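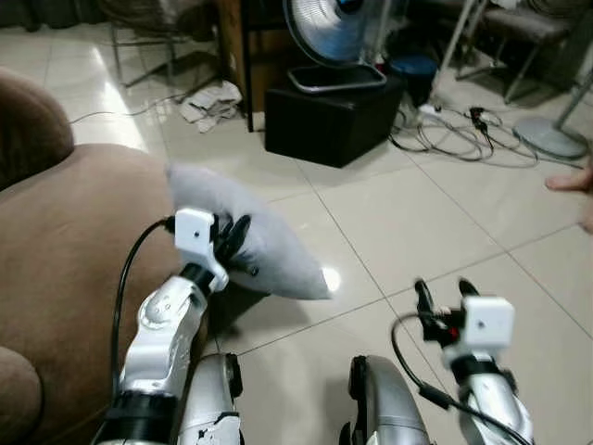

Figure 2. Light grey pillow held at one corner.

4.3 Retention of first aid skills

Claims that a single short course leaves people ready to give CPR deserve more doubt than they get. Of the 1267 staff trained at Endeldale, only 70 came back for retesting in August, and those who return are probably the keen ones.
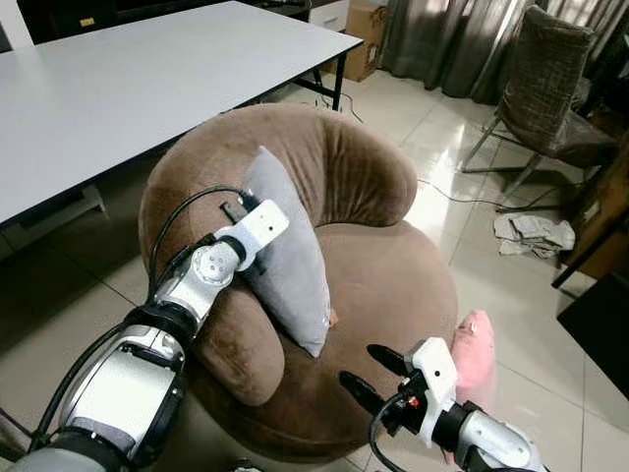

Compression depth was scored by one assessor per site - a weakness the Uniyal report passes over. We would not read much into its pass rate.
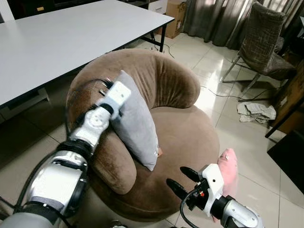
Ledent objects that a small retest is still better than none, and that Dosberg drew similar conclusions from over 10 sites. Perhaps so, but those sites used the same scoring sheet.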